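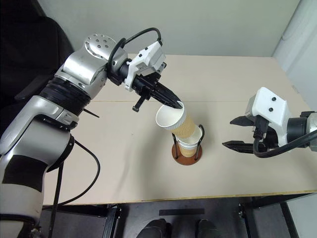 Gripper budget – second pair or spares?

Posted by flotton_bench, 11/07/2024

Home Forums Buying & Budgets Grippers New posts Log in
Search this forum Go Advanced

Need to get numbers in before August. Got 590 left on the small parts line, quote from Antunes for a second pair of grippers is 1000. So short. Job is cup handling for the Novutby demo, paper cups and a wire stand. Ours are the black two-finger sort, one finger inside the rim and so on. Do I beg for the rest or just buy spare fingers and cable?

cloltel_user
Spares. Every time. Fingers wear, cables snag, and a second pair sits in a drawer till you loose the screws.

paperjam
Disagree. If one gripper goes down the week of the demo your stuck. Fingers won't help if it's the housing.

cloltel_user
Then hire one for the week. Cloltel did us 4 days no bother.

flotton_bench
Hire comes out of a different pot, so maybe. Cable does worry me – got a thin one going over the top of the wrist and bigger loops hanging down by the table.

mugwump
Clip those first. Pack of clips is 40 and you'll have change for finger pads. What are the cups, plain or sleeved?

flotton_bench
Sleeved. Tan corrugated with the diagonal ridges.

mugwump
Buy a few sleeves of cups too then. Put them on the budget, people forget consumables.

paperjam
Still say ask for the full 1000. Worst they say is no.

flotton_bench
Asking for clips, cups and fingers now, hire as a seperate line. Will post what comes back.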